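11 Jul 2023

Up at 5 to water before the heat. The beans on the north side have finally reached the top of the strings and the ones by the fence are still sulking, same as last year. I pulled the last of the peas and put the vines on the compost. Got 2 bowls out of them, mostly small.

Drove to Hivden after breakfast to see Birutė Mets about the plum trees. She thinks the lower one has to come down and I think she is right, but I asked her to leave it until November. The bark is split on the side that faces the road and there is gum coming out of it. She charges 40 for the visit and wouldn't take it, so I left her the bag of peas.

Stopped for canning lids on the way home. They had the wide ones only. I bought a box anyway and will have to use the big jars, which means fewer jars and more arguing over who opens one.

Rain was supposed to come at noon and didn't. Slept 15 minutes in the chair with the radio on and woke up to the farm prices. Mended the gate latch with wire. It will hold until I find the proper screw, which I know I put in the blue tin, and the blue tin is missing too.

Soup for supper, bread from Sunday. Wrote to my sister and told her to come for the plums in August if there are any.

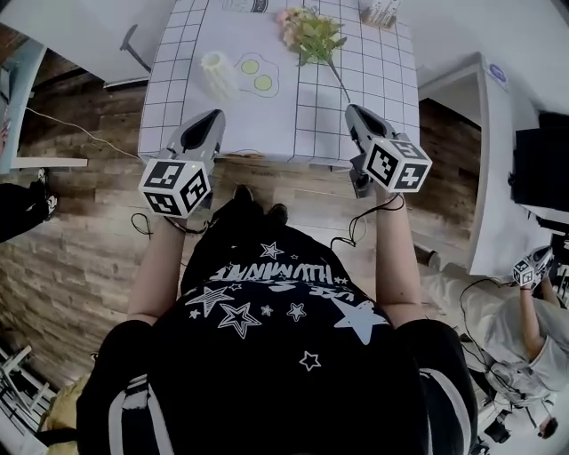 Must remember to ask her for the big kettle back. Windows open tonight, still no wind.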